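Taking a class to a robotics open day, is it worth it for eight-year-olds?

Posted in Days Out and School Trips by mossybank

Hello all. I help out with a Year 4 class and we've been offered places at the Halvorsen open day in October, the one where they let visitors in to watch the robot arms. The leaflet has one line on it, "live demonstrations throughout the day", and a drawing of a cog. I rang up and got a very nice person who said it would be "hands on, within reason", and that was as far as we got.

What I'd like to know is what the children will really be looking at. Ours are lovely but they are wrigglers, and last year's trip to the waterworks was forty minutes of someone talking next to a pipe. Is there anything moving? Can small people see it? Is it very loud? (One of ours wears ear defenders and I'd like to warn his mum.) Also, is there anywhere to eat a packed lunch, and can a coach get near the door? Any help gratefully received, I have to hand the form in soon and I'm dithering.

tinpot_annie

We went last time, so I can help with most of this! Short version: yes, go, but book the morning.

There are 3 halls and you get moved round them. The first is the big stuff behind glass, the Kenum arms, shifting crates from one side to the other. Impressive for five minutes, and then ours had seen it. The second is talks, and I'd ask if you can skip it, it was all slides and the chairs were too high for short legs. The third is the one you want. That's where the small tabletop demonstrations are, and you can get right up to the rope. I was dreading it after the slides but I had children begging to stay on.

The one ours liked best was done with toy blocks, the shape-sorter kind that everybody has had at home at some point, hearts and stars and so on. I'd have thought they'd turn their noses up at baby toys but no, it was the opposite, because they all knew exactly what they were looking at and could shout out what they thought the arm should do next. The chap running it let them guess before each go and didn't mind being shouted at. It goes slowly, mind. Much slower than they expect from films, and a few of ours were a bit put out by that, so maybe tell them beforehand.

Noise: the first hall hums and there's a bleeper that goes off when the crates change over. The third hall is quiet, you could chat in a normal voice. I'd still bring the ear defenders.

Lunch: there's a room upstairs with tables, but you have to ask for it when you book. We didn't ask and ended up on the grass, fine for us, it was dry. The coach can drop off at the front but has to go away and wait at the Dusanel depot down the road, so get the driver's mobile number. Ask me how I know.

Toilets are by the entrance only, so go before you set off round the halls, all of you, whatever they tell you.

grumbleweed61

Wasn't that impressed personally. Parking was 259 spaces according to the sign and every one of them full by ten. The tea was dear. Robots were ok.

Penny on the hill

I was there with the Brownies and agree with Annie about the third hall. Two small things to add. If you're coming from the Jurko side don't trust the sat nav, it takes you to the goods gate and you have to reverse out. And there's a 581 bus that stops opposite if the coach turns out too pricey, we did that and it was no bother with a small group, though a whole class might be pushing it!

We had one girl who hates crowds and they let her go in with her helper before the rest of us, so do ring again and ask. Whoever answers the phone after lunch seems to know more than the morning one.

I took a picture of the block table, so you can see the sort of thing and show your lot before they go. My phone isn't up to much but it came out all right. 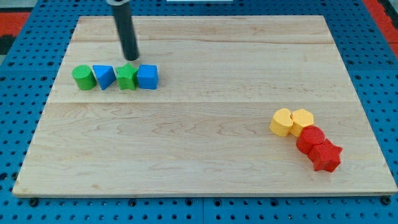
The block table, with the arm over the green star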